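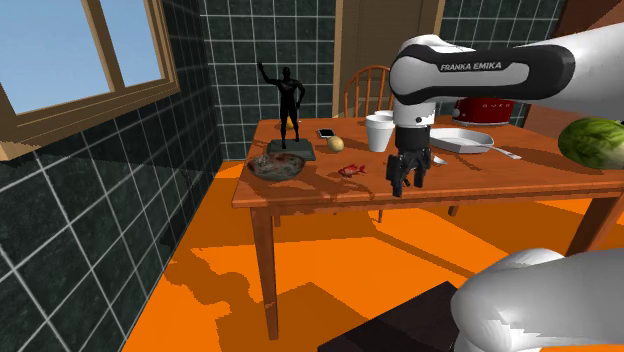
Oil or varnish for a kitchen table that gets used every day?

Home and Workshop > Wood finishing
Started October 2024

pinch_of_sawdust
I've finally cleared a weekend for our kitchen table and I'm so excited to get going! Solid wood, very orange old varnish, bought from the Hlongwane house clearance and used for everything from bread dough to homework. The varnish has worn right through at the end where everyone sits and it's still like glass at the other end. My plan was to strip the lot and go over to oil. Then I read three different guides and now I can't decide. What do you all have on yours, and would you do it again?

tobermory_lane
Oil, oil, oil! I did ours with Gruslow hard oil and I love it more every year. You get the grain back, it feels like wood under your hand, and when somebody leaves a ring on it you rub that one patch down and go again. No stripping the whole top because of one hot mug. Three thin coats, a day between each, and wipe off everything that hasn't soaked in after 20 minutes. That last bit matters more than the brand. If it dries sticky, you left too much on.

Gatepost
I'll be the one to say varnish. I've got two children and a husband who thinks coasters are for other people. We had oil for a year and I was forever patching it. Changed to a satin water-based varnish and haven't touched it apart from a damp cloth. Oil is lovely if you enjoy looking after it, and some of us want to eat our tea.

tobermory_lane
Forever patching it? I do mine once a year, in December before everyone descends on us. How many coats did you start with?

Gatepost
One. The tin said one.

tobermory_lane
There's your trouble!

Gatepost
Well then the tin was wrong, and I still wouldn't go back :)

ElmarieShezi
Hello from a fellow table obsessive. I restore furniture in a small way (mostly chairs, but tables keep turning up) and I'd ask what the wood is before choosing. Orange varnish hides a lot. I stripped a table last spring that I was sure was oak and it was beech all along, stained to match a sideboard. Beech can look rather pink and plain under oil. Do a test patch underneath, both finishes side by side, and leave them a week. Put a wet glass on each one overnight as well. You'll know which you prefer.

Is it definitely solid, by the way? Have a look at the end grain along the short edge. If the lines on the top don't carry on over the edge, it's veneer and you need to be very gentle with the sander.

pinch_of_sawdust
Elmarie, thank you, that's brilliant. Just been under it with a torch. The lines do carry on over the edge, so solid, phew. Wood still a mystery. I'll do the test patches tonight. What grit do you all start with?

Moorhen12
80 if the varnish is thick, then 120, then 180. Vacuum in between and wipe it down. Don't be tempted to skip one, the scratches from the 80 will jump out at you as soon as the finish goes on. I skipped one on a coffee table and I can see it from the sofa.

kettle_and_twine
Would not sand that much varnish off at all. Scraper! A sharp cabinet scraper takes old varnish off in curls, there's hardly any dust and it's the most satisfying job in the world. I got a Gaseck one for 12 pounds and I've done two tables and a door with it. You need to learn to put the burr on it, but that's an evening's practice and then you've got it for life.

Moorhen12
Scraper on the flat, fine. I wouldn't hand one to a beginner near the edges though, it's very easy to dig a corner in. Sander for me every time.

kettle_and_twine
Round the corners off with a file first and it can't dig in. Try it, you'll be a convert!

Elderflower_Sue
Can I put in a word for doing nothing? I scrubbed mine with washing-up liquid, gave it a good coat of Stelleo wax and the worn end looks old and loved. Total cost 11 pounds. My sister spent over 200 having hers stripped and sprayed and she won't let anyone put a plate on it.

Gatepost
Wax on bare patches though – doesn't water get straight in?

Elderflower_Sue
A bit, yes. We mop up.

ElmarieShezi
Only thing I'd add about wax is that it has to come off completely if you ever change your mind. Neither oil nor varnish will take properly over it. White spirit and plenty of rags. And whoever is using oil, please lay the rags out flat outside to dry before they go in the bin. Screwed-up oily rags can heat up by themselves and catch fire.

tobermory_lane
Seconded, very loudly. I hang mine over the fence.

pinch_of_sawdust
Update! Test patches have had their week. The oil one is a gorgeous warm brown, the varnish one is paler and neater. Wet glass left a faint ring on the oil and nothing at all on the varnish, so Gatepost may feel smug. I'm going with oil anyway, I kept going back to touch it. Scraper ordered too. Does anyone know if I should do the underside as well, or is the top enough?

kettle_and_twine
Give the underside one coat. It helps the top stay flat.

Moorhen12
I never have and mine's flat as anything, but it won't do any harm.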